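**Ticket 414: left arm freezes at episode start, kitchen sim (microwave task)**

Status: fixed on the branch, soak run still going
Component: Voltlow controller, Promton kitchen scene
Severity: started as annoying, ended as "please stop the nightly"

**What was going wrong**

The left arm would load in, twitch once and then lock for the rest of the episode. The right arm carried on as if all was well. The log filled up with this:

`joint_limit_guard: hold requested (left, j4)`
`joint_limit_guard: hold not released, retry 5/5`

After the fifth retry the guard gives up without a word and the episode runs to timeout. We got 1,912 of those hold lines in one nightly, so thank you to whoever made the guard so chatty, because that's what got us looking in the right spot!

**First guesses, all wrong**

- Bad contact between the arm and the dish rack. Took the rack's collision shape out completely. Same freeze.
- Physics step too large. Halved it. Same freeze, only slower to reach.
- Stale build on the Masri machine. Clean rebuild, cleared the cache, same freeze (and a lost lunch hour).

**28th November**

Okay, this was a good day. Ran 20 resets by hand with the policy turned off, so nothing was sending commands to either arm. The left one still locked on some of them! So the policy is off the hook and we can stop poking at checkpoints.

Next I dumped the joint values on the very first tick. On every bad reset, left j4 starts a hair past its soft limit. The guard sees that and asks for a hold, which is what it should do. But the release check wants the joint back inside the limit before it lets go, and a held joint can't move. It's a lovely little deadlock and I was grinning like a fool when I saw it.

The start pose gets random noise added at reset. The right arm's rest pose sits well inside its limits, so the noise never pushes it over. The left rest pose got moved in the Biretti config when the rack was added to the counter, and it now sits almost on the limit.

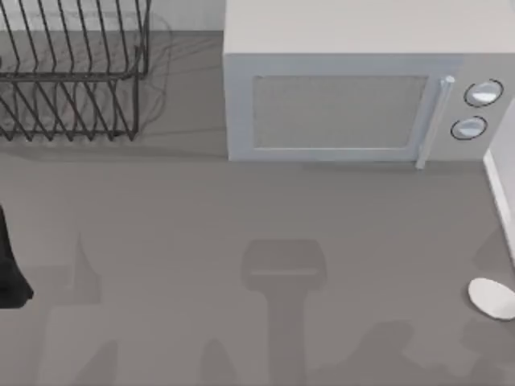
**Does a frozen left arm spoil the right arm's results from the same episode?**

Treat them as spoiled. The right arm's motion is real, but the episode was scored with only one arm able to work, so leave it out of the success rate and run it again on the fixed branch.

**Fix**

1. Clamp the start pose to the soft limits after the noise is added. It was being clamped before, which did nothing useful.
2. Let the guard allow motion back toward the safe side while a hold is active. Motion farther out is still blocked.
3. Make the fifth failed retry end the episode with an error. A quiet timeout cost us days.
4. Move the left rest pose in the Biretti config away from the limit.

Item 2 touches safety code that the real arms share, so it stays behind a flag for sim only until it has been reviewed. Please don't turn it on for hardware, even for a quick try.

**Since the fix**

Same 20 resets, same seeds, no holds on either arm. Very happy with that! The soak run is on the Masri machine now with the policy back on.

Still open: the guard prints the joint name but not its value or its limit. Adding both would have made this a ten-minute ticket. I'll put that in a separate change so this one stays small.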